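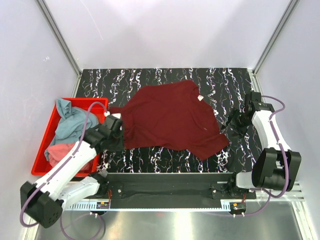 Planning for cloth

Software written for boxes and bottles makes poor assumptions about a T-shirt. At Vonero, in Camton, most of the recent engineering has gone into removing them.

A conventional manipulation stack wants three things from its perception system: what the object is, where it is, and which way it is facing. A T-shirt can supply the first. The other two have no single answer. A shirt dropped on a table has no pose in the sense a planner understands, and the shape it had before a grasp is a weak guide to the shape it will have after one. 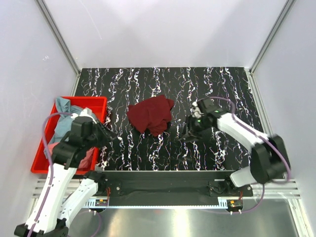

The usual response has been to fit a model of the garment to the camera data, a mesh with sleeves, hem and collar, and let the planner work on the mesh. Vonero tried this for most of a year. The fit was good on shirts that were nearly flat already and poor on crumpled ones, where large areas of fabric are hidden inside folds. Worse, the fitting code always returned something. A badly wrong mesh looked the same to the planner as a correct one, and the arms would go off to collect a sleeve that was somewhere else.

The mesh was dropped in December. Its replacement is a planner called Powell, fed by a perception package called Trovent, and neither of them tries to know the full shape of the garment at any time.
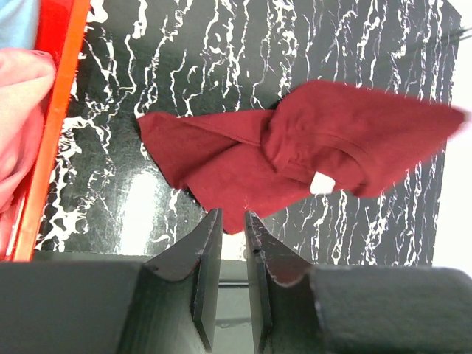 WORDS: AUTOMATION DESK
Filed under: Software, Manipulation

Trovent labels what the cameras can see and leaves the rest blank. Its output is a map of the visible cloth in which each patch carries a set of scores: edge, fold, seam, collar, hem, tag, interior. An outer edge and the crest of a fold can look much alike from overhead, and the distinction matters, as pinching a fold picks up two layers and pinching an edge picks up one. Where the scores are close, Trovent reports them as close. An earlier version picked the winner and passed on a single label, and the engineers blame that one decision for a large share of the failed grasps in the old logs.

Views from the wrist are handled separately from the fixed view. The fixed camera is used to decide where to reach. The wrist view is used late in the approach and again after the lift, when cloth hanging near the fingers shows seams that were buried while it lay on the table. It is also the view most affected by motion blur. Trovent lowers its confidence in any patch where the blur estimate is high, and Powell is allowed to wait for the cloth to stop swinging if nothing in view scores well enough to act on.

Powell chooses from a library of 13 primitives. Pinch, drag, lift, shake, spread, lay down and regrasp account for most of what it does in practice; the remainder are variations for particular situations, such as pulling a garment off another one in a tray without bringing both. Each primitive has a short list of conditions for starting, a condition for stopping, and a predicted effect written in terms of the Trovent labels. A drag at the hem, for example, is expected to increase visible interior and reduce visible fold.

The planner looks four primitives ahead, executes one, and throws the rest of the plan away. Longer horizons were tested. They cost more computing time and did not change the first action often enough to justify it, given that predictions about cloth go stale as soon as the cloth moves. What the lookahead does buy is some resistance to going in circles. Without it the arms would happily lift and lay down the same shirt over and over, each lift looking like progress when judged alone.

Control sits beneath all this in a loop running at 100 hertz. It knows nothing about garments. It takes a target for each gripper, a speed limit and a ceiling on pulling effort, and it keeps the two arms out of each other's way. The effort ceiling is set by the primitive. During a spread, both arms hold the cloth and a position error in either becomes tension in the fabric, so the controller lets position slip once the ceiling is reached. Collars stretch otherwise.

Cable routing also has to be represented. Cables running along the outside of an arm limit how far a wrist can wind before something pulls tight, and the joint limits published for an arm take no account of that. Vonero keeps a running total of wrist rotation and charges the planner for winding in the same direction. Paths come out slightly longer. The alternative was a scheduled unwind between garments, which wasted time and sometimes dropped the shirt.

Tooling has taken up as much of the work as the planner. Every run is recorded with the label maps, the plan that was chosen and the plans that were rejected, all on a common clock. A replay program steps through the record and lets an engineer change a score by hand to see whether Powell would have chosen differently. Four kinds of failure are tagged: missed grasp, extra layer, lost grasp and stall. Stalls are the least understood. In a stall every primitive has a valid start condition but none has a predicted effect worth the motion, and the system stops with the garment still in a heap.

The present remedy is a shake, followed by a fresh look. It is a crude fix and the engineers describe it as one. A better one would require Trovent to say something about the fabric it cannot see, even if only a rough estimate of how much of the shirt is tucked underneath. That work has started on a separate branch of the code. It does not use a mesh.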